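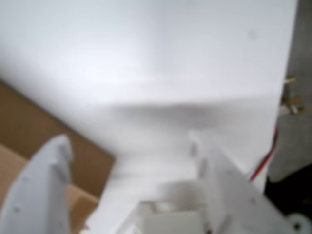
Studio visit, Ollarbridge, for the new Widuso web series. Got there late, they'd already started the run-through of episode 2, so I stood at the back with my coat on. Zhenhua Duan is showrunner and also plays the landlord, which means a lot of running between the monitor and the set. Props corner is right behind the sound desk, all white sheet with a bend across the middle, brown cardboard under it, that kind of thing. Good show for people who like watching stuff get made.

Talked to Cuiping Zheng (lead) for maybe four minutes between takes. She's funny. Says the scripts got rewritten in September and the landlord used to be a dentist. Would of watched that version too.

Stage itself is smaller than you'd think, 400 seats' worth of old bingo hall with the seats taken out. Bad parking. Decent coffee.

Jolene Kingi walked us through the edit room, door 404, yes they've heard the joke. Saw a rough cut of the opening titles, no music yet. Wasn't allowed to film it.

Season is 4 episodes, premeire date still not fixed. Kgomotso Buthelezi from the streaming side wouldn't budge on that, I asked twice. Drirnbridge set visit next, if the train's running.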